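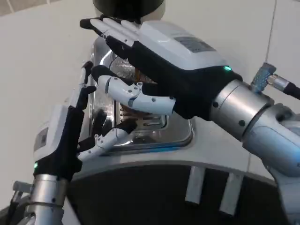

The stainless steel basin at the drinks counter, against the off-white wall.

Drinks counter: how to keep it usable

The self-serve drinks counter on the ground floor at Tadindale has been open to everyone since February, and it is getting steady use. Tamás Deák, who looks after the kitchen supplies, has asked us to pass on a few points about cups, spills and cleaning.

Cups first. The clear ribbed plastic tumblers are meant to be used again. We bought 300 of them from Wiketti at the start of the year and nearly 200 are still in circulation. The rest have gone to desks, cars and the meeting rooms on the second floor. If you have a few in a drawer, please bring them back to the rack by the dishwasher. They go through the normal wash on the top shelf. They are for cold drinks only. For coffee or tea, use a mug from the cupboard.

When you fill a cup, stand it upright on the slotted grate and leave a little space at the top. The ribbed sides give a decent grip, but a full tumbler is still easy to squeeze too hard, and most of the spills reported so far happened while someone was lifting a cup away.

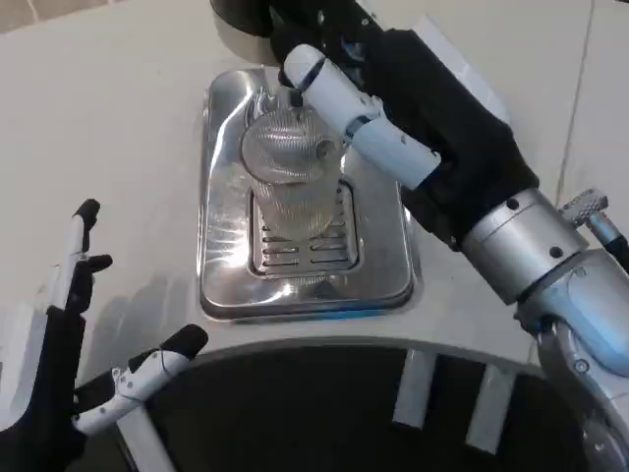 Small drips can be left to go through the slots. Anything bigger should be wiped up at the time, especially juice or syrup, which dries sticky on the steel and takes much longer to get off later. Use the soft cloths kept under the counter. Please don't use scouring pads — the polished finish scratches, and the marks don't come out.

The grate is rinsed every evening at 5:30 and the well under it is emptied at the same time. If you notice it filling up before then, call extension 107 and someone from supplies will see to it. Tea bags, fruit slices and ice should not be tipped onto the grate. Ice goes in the sink.

Tuominen will be in next month to service the counter and check the seals. It will be closed for one morning, and bottled water will be put out in the Manonness room until it reopens. The exact date will be posted on the kitchen door.

We have also had two requests for smaller cups. Tamás is getting a price. If you would use them, add your name to the sheet on the supplies shelf so he knows what size of order to place.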